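Astuces d'atelier
Accueil > Atelier > Organisation > Travailler à côté d'un bras

Cohabiter avec deux bras articulés : astuces de poste pour ceux qui ont encore des mains

Chez Zakotix, le rangement des petites pièces occupait autrefois la fin de journée de toute l'équipe. On triait en parlant du week-end, on perdait deux cubes sous l'établi, on rentrait. Depuis septembre, ce sont les bras qui rangent et nous qui rangeons autour des bras. Le métier a changé, la quantité de bazar est restée remarquablement stable.

Ces conseils ont d'abord été griffonnés sur la porte du vestiaire. Le site de Culholm m'en a réclamé une copie propre, que voici, à peu près propre.

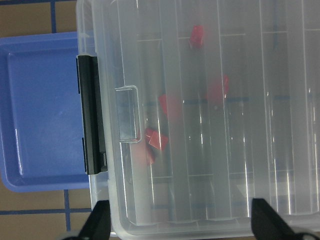

Page modifiée pour la dernière fois en septembre (ajout du paragraphe sur les pauses)

Choisir la boîte

Prenez du plastique transparent. Avec une boîte opaque, il faut arrêter le bras, se pencher, soulever, regarder, remettre, relancer, puis expliquer à l'équipe du matin pourquoi le bras était arrêté. Avec du transparent, même un peu laiteux, on voit s'il y a des pièces rouges dedans et on retourne à ses affaires.

Le rouge, justement. Les pièces d'essai étaient grises au départ, par souci d'élégance. Sur fond brun, sous un néon fatigué, une pièce grise de la taille d'un dé est une vue de l'esprit. Passez au rouge vif tout de suite, vous gagnerez une semaine et quelques amitiés.

Évitez les loquets trop durs. Une main s'énerve et finit par gagner ; une pince serre poliment, n'obtient rien et attend qu'on vienne. Si le loquet vous fait mal au pouce, changez de boîte.

Couvrir et quadriller la table

Du papier kraft, bien tendu, scotché par-dessous. Ça se remplace en dix minutes et ça supporte le café. Par-dessus, du ruban adhésif bleu foncé, en long puis en large, pour former des carrés. Tracez au crayon avant de coller. J'ai connu un quadrillage posé à l'œil un mercredi soir : il penchait, et tout le monde s'est mis à pencher avec lui.

Le quadrillage sert surtout aux humains. « La boîte était là » ne veut rien dire. « Deuxième rangée, deux carrés de large » se comprend d'une équipe à l'autre, y compris à six heures du matin, y compris par moi.

Pour décoller le ruban sans emporter le papier, tirez à plat, lentement, en le rabattant sur lui-même. Un coup de sèche-cheveux aide quand il est vieux. Celui de l'atelier a disparu, je ne désespère pas.
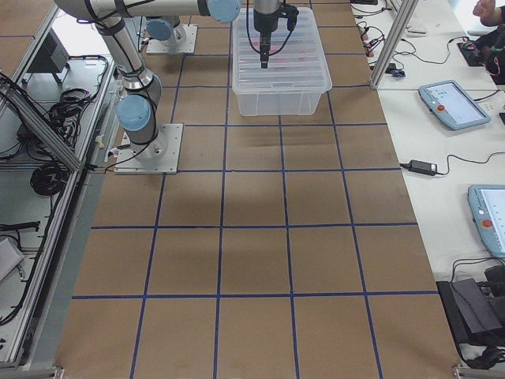
Après le ruban, les câbles, sujet sur lequel j'ai déjà perdu des soirées entières. Un bras bien sanglé garde ses câbles le long de lui et laisse un peu de mou aux articulations. Trop tendu, ça tire. Trop lâche, ça balaie la table et renverse ce qu'on vient d'aligner. Bandes auto-agrippantes de préférence, les colliers en nylon se coupent au cutter et le cutter ne fait pas la différence entre un collier et une gaine.

Les câbles en trop, enroulez-les à plat, en boucles larges, sur l'étagère du bas. Étiquetez les deux bouts. Chez nous l'étiquetage est prévu. Il est prévu depuis longtemps.

Laisser un coin de table aux gens

L'erreur du débutant consiste à donner toute la surface à la machine. Il faut une table à part, collée à la première, pour le clavier, la souris, les blocs d'alimentation et les coudes. Prenez-la blanche, on y retrouve mieux les petits connecteurs noirs.

Les pupitres de commande se posent à plat, l'écran vers soi, l'arrêt d'urgence dégagé. Rien dessus : ni veste, ni classeur, ni sandwich. Surtout pas de sandwich.

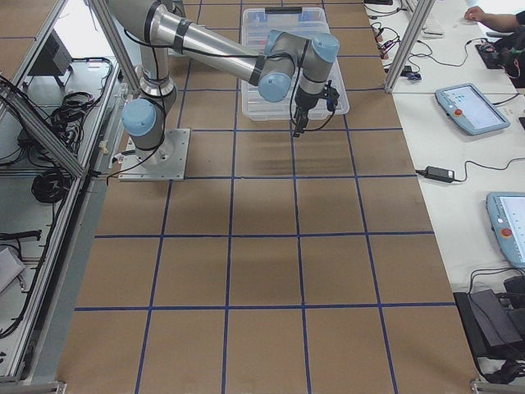

Les deux pupitres à portée de main sur la table blanche, la pince au-dessus du bord de la boîte.

Ce que ça change dans la journée

Le poste de tri n'a pas disparu, il s'est déplacé de cinquante centimètres vers la droite. On portait, on surveille. Le dos s'en réjouit, l'attention beaucoup moins. Regarder un bras faire ce qu'on sait faire est une fatigue nouvelle, voisine de celle qu'on éprouve à voir un proche se garer.

D'où les pauses (paragraphe demandé par l'équipe du soir) : on se relaie devant les pupitres, et celui qui sort de son tour de garde va faire quelque chose avec ses doigts. Remplir des bacs, balayer, affûter, peu importe. Chez Bansal, de l'autre côté de la cour, ils ont essayé la garde d'une demi-journée d'un seul tenant. Ils en sont revenus avec des yeux de carpe.

Tenez aussi un cahier. Papier, stylo attaché par une ficelle. On y note les arrêts, l'heure, le carré du quadrillage, et un mot sur ce qui s'est passé. Les 100 premières lignes du nôtre sont surtout des insultes, mais des insultes datées, et ça nous a bien servi au moment de revoir le poste. Les anciens y ont mis des choses que le manuel ignore, par exemple qu'on présente un couvercle de biais avant de le pousser. Personne ne leur avait demandé en vingt ans.

Le bac à côté

Gardez un plateau peu profond à côté de la boîte, d'une couleur qui tranche. Bleu si vos pièces sont rouges. Les rebords doivent arrêter un cube qui roule sans gêner la pince, donc restez bas. Le nôtre vient du catalogue Ivillow, référence 1495, et se lave au liquide vaisselle.

Pour le couvercle, une glissière vaut mieux qu'un clip quand on doit rouvrir souvent. Une goutte de savon sec sur le bord s'il accroche. Pas d'huile, le papier kraft s'en souvient longtemps.
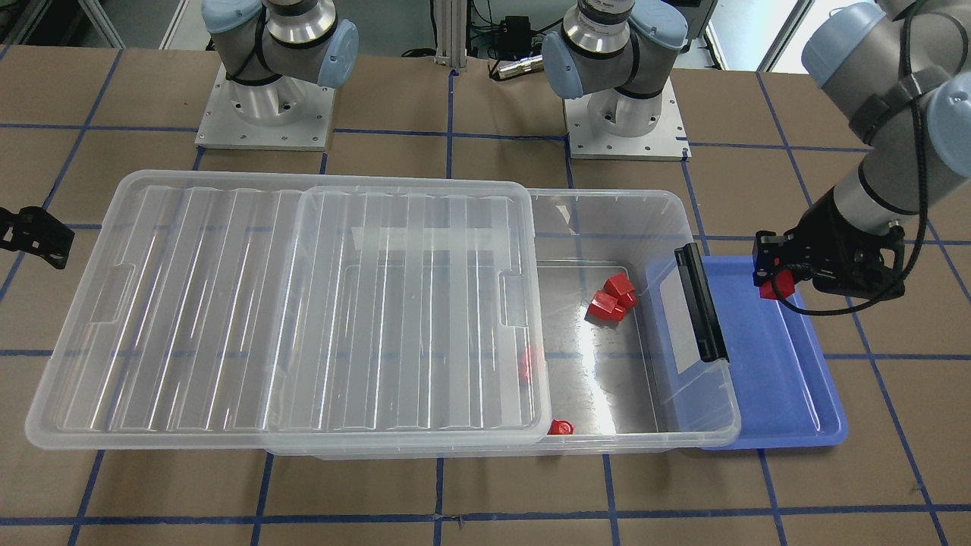

Couvercle à moitié chemin, ou un peu plus. Un cube dans la pince, au-dessus du plateau bleu.

Petit entretien du vendredi, ou du jour où l'on y pense

Passer un chiffon microfibre à peine humide sur les boîtes, à l'intérieur aussi. Le papier essuie-tout raye.
Recoller les coins de ruban qui rebiquent.
Vérifier les vis des platines à la clé, sans forcer.
Souffler la poussière derrière la table, là où vont mourir les câbles.
Recompter les cubes. S'il en manque un, regarder dans les poches de blouse avant d'accuser le bras.

Rubrique suivante : récupérer un établi taché de graisse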